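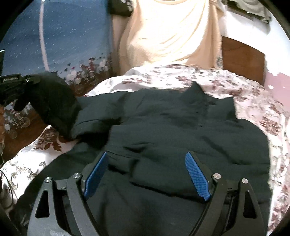 Step 2: Spread the jacket out and fold in the sleeves

Once your zippers and pockets are taken care of (that was step 1, and please do check for tissues!), lay the jacket out on the bed. I like the bed better than the table for this, partly for my back and partly because a padded jacket wants room. A dark one on a light, flowery duvet cover is easy to work on, as you can see every edge.

Smooth it from the middle outward with flat hands. It will stay a bit wrinkled and ridgy, and that's fine – padding never lies like a shirt does. Bring one sleeve in across the body, then the other, and press each one down for a moment so the air can find its way out.

If there's a hood or a tall collar, leave it standing up at the top for now. It gets tucked in last.

Step 3: Fold up from the hem

Take the bottom edge and bring it up in thirds, leaning on it gently with your forearms as you go. My old Puma jacket needs 2 tries most winters, so don't be cross with yourself if yours springs open again.

Step 4: Tuck in the top

Fold the hood or collar down over the bundle and slide the whole thing into a cotton bag. I put mine away in March, on the top shelf, with nothing heavy over them.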